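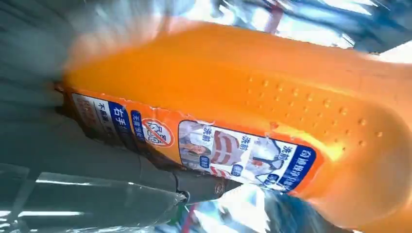 Why do so many towns still run their own salt stores? The reason is largely one of timing. A winter storm gives a road crew a few hours of warning, and a supplier three counties away cannot load enough trucks in that window.

The town of Stostby has kept a store on the Akande road for three generations. The present shed holds 2,130 tons when full, and the public works department aims to have it full by the end of August, when prices are lowest and haulers are easiest to book. Last winter the crews spread 1,815 tons over the season. The winter before that they used 970.

Such swings make planning difficult. Reto Ortner, superintendent of public works, prepares each year's order from a ten-year average and then adds a reserve. "The reserve is the part the council asks me to defend," he said. "In a mild year it sits there until spring, and people drive past and wonder what they paid for."

Neighboring Sasance took a different course and closed its store in favor of a shared contract with Tutham. The agreement saved money in its first two winters. In the third, a week of freezing rain reached both towns on the same night, and deliveries were divided according to miles of road. Sasance received 572 tons and treated only its hills, bus routes and the approach to the hospital.

Selvaraj Chowdhury, an engineer who advises both towns on drainage, notes that storage carries costs of its own. Salt left on bare ground finds its way into wells and streams – a problem that older sheds with dirt floors made worse. Stostby poured a sealed floor and moved its loading area under cover. Chloride readings in the nearest brook have since fallen, although they remain higher than those taken upstream.

The department is now testing brine, which is sprayed on dry pavement before a storm and requires less salt per mile.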